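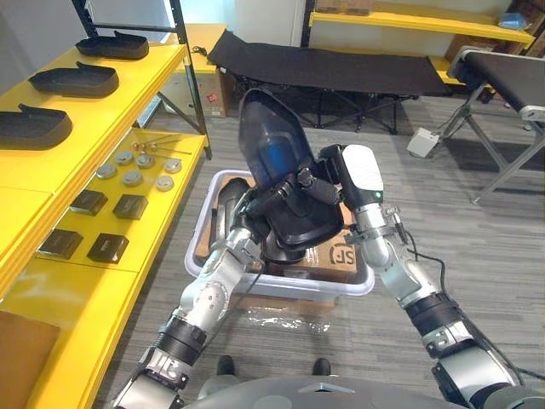

Ashok Nigam wrote in to say I was too easy on the last Trullard kit and should quit grading trains on how nice the box is. Fair. So no box talk this time.

The kit is the Trullard Jumar, HO scale, two-car electric commuter set. Unpowered out of the bag, motor truck sold seperately. Around 450 parts if you use every last grab iron. I didn't.

Body shells

Good. Crisp window frames, doors sit flush, rivets where you'd want them. Roof on the cab car was bowed a little. Hot water, flat board, left it overnight, fine by breakfast. Cab car nose is a separate piece and the seam lands right across the headlights, dumb place for it. Plan on filler. Plan on more filler than that.

Couldn't get the Sachdeva primer to grip on the gray plastic until I washed everything in dish soap. Instructions skip that. They skip a lot.

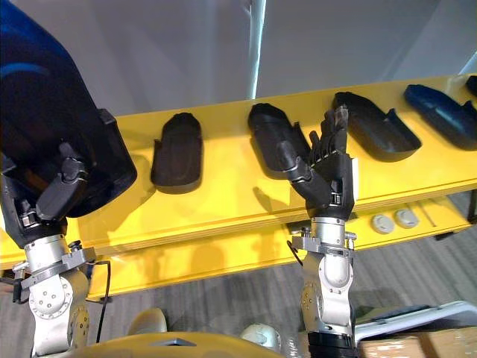 Trucks and pantograph

Trucks roll nice. Three-point pickup on the cab car, plain on the trailer. Wheels were in gauge, all of them, checked every one. The brake rigging is tiny and snaps if you look at it, so cut it off the sprue with a saw and not nippers.

Pantograph is the weak spot. Plastic arms, wire springs, and it won't hold height under real catenary. Pops up, leans left, snags at the first turnout. For a shelf model ok. I run wire, so I swapped it for a Gralari brass one and drilled new holes in the roof. Took me most of an evening plus one bad word.

Decals

Thin, a bit too thin. The yellow door stripe goes greenish over dark blue unless you lay white under it first. Car numbers come in 2 sets, good if you're buying a second kit to run as a four-car.

Running it

Added the motor truck in April and its been on the club layout most weeks after that. Pulls the trailer up our grade without slipping. Close coupling bar is short, really short, and the diaphragms touch on tight curves. Bought the longer bar. Problem gone.

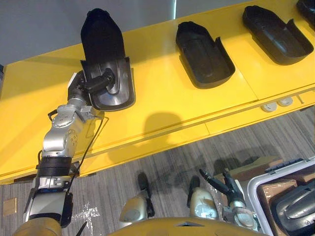 Black tray held upright over the yellow table.

Would I buy it again? Yeah, for the shells. Skip the stock pantograph, budget for the motor truck, wash your plastic. First kit ever? Get something with fewer grab irons.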